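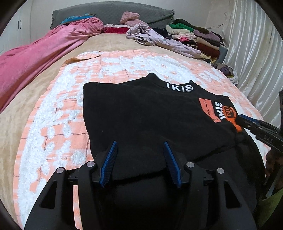
Black sweatshirt with white lettering, laid out on a bed.

PRANDER COURT CONDOMINIUM ASSOCIATION
Minutes of the Regular Meeting of the Board
May 3, 2022

Present: Yen-ting Su (presiding), Ottmar Hagedorn (secretary), owners of 27 units in person or by proxy. A quorum was declared.

1. Minutes
The minutes of the April meeting were approved with one correction: under Parking, "Plirkar Street gate" should read "Sauerland Street gate."

2. Resale certificates
Ms. Su reported that 3 resale certificates had been requested since the last meeting. One was returned to the seller's agent with the parking assignment left blank. Mr. Hagedorn will reissue it. Agents are reminded that the form must be signed by the owner of record.

3. Leasing rule
The Board took up the draft amendment requiring a minimum lease term of one year. The owner of Unit 14 asked whether current leases would be affected. Ms. Su stated that they would run to their end dates under the existing rule. The draft was referred to counsel for review of the wording on renewals.

4. Window replacement, north building
Bids were received from Fluler and Plirkar. The Plirkar bid did not include removal of the old frames and was set aside until a revised figure is supplied. Motion by Mr. Hagedorn to hold $3000 in reserve for trim repair. Seconded and carried, one opposed.

5. Water charges
An invoice of $3551 for the common meter was presented. Payment was approved. The Board asked that the meter reading be checked against the prior quarter.

6. Owner comments
Two owners asked that the lockboxes on the front railing be labeled by unit. The Board agreed. Unlabeled boxes will be removed after 30 days' written notice.

The meeting was adjourned at 8:40 p.m.

Respectfully submitted,
Ottmar Hagedorn, Secretary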